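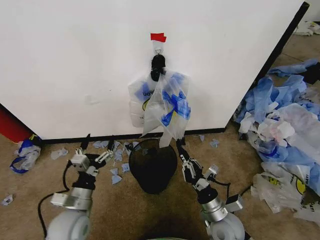

Bags on the hook, basket underneath.

4 min read

Wedent is a planner app for college students, and it has been pushed at me by three different classmates since the semester started. It pulls in your syllabus, spreads the work across the week and nags you until it's done. I ran it on my phone for 15 days. I'm keeping my paper calendar.

Setup took most of an evening. The syllabus import is the big selling point, and it read two of my courses fine. The third is taught off a PDF with a table in it, and Wedent turned that table into 59 separate tasks, one of which was called "Office." I deleted them by hand. If there's a way to select more than one at a time, I didn't find it.

The daily view is good. It loads fast, the type is big enough to read on a bus, and you can drag a task to tomorrow without opening it. I'd use an app that did only this. Wedent also wants to give me a focus score, though, and mine went up on a Sunday when I did no work and left the timer running under a pillow.

Maribeth Layug, who shares a lab section with me, swears by the group feature. We tried it on a project with Alfredo Galang. My changes reached her phone right away and reached his the next morning, after he had already done my part. The help page blames battery settings. Maybe so, but he never touched those. 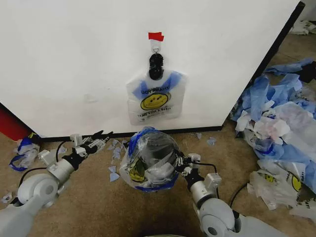
What it costs

The free version allows 6 active courses, and labs count as courses. I hit the limit in week one. Paid is $59 a year, with a student discount that needs a school email and, in my case, two tries at the verification link. The store page promises "500 study templates." I opened a couple dozen and a lot of them were the same checklist in another color.

Compared with Bristalis

Bristalis is uglier and has no import at all. You type everything in. It did sync every time I checked, and the reminders came when I'd set them. For a group project I'd pick it over Wedent today.

There's supposed to be a Wedent update in April that fixes table imports. I'll reinstall then and try that same PDF again. Until it handles that one, I wouldn't pay for a year up front.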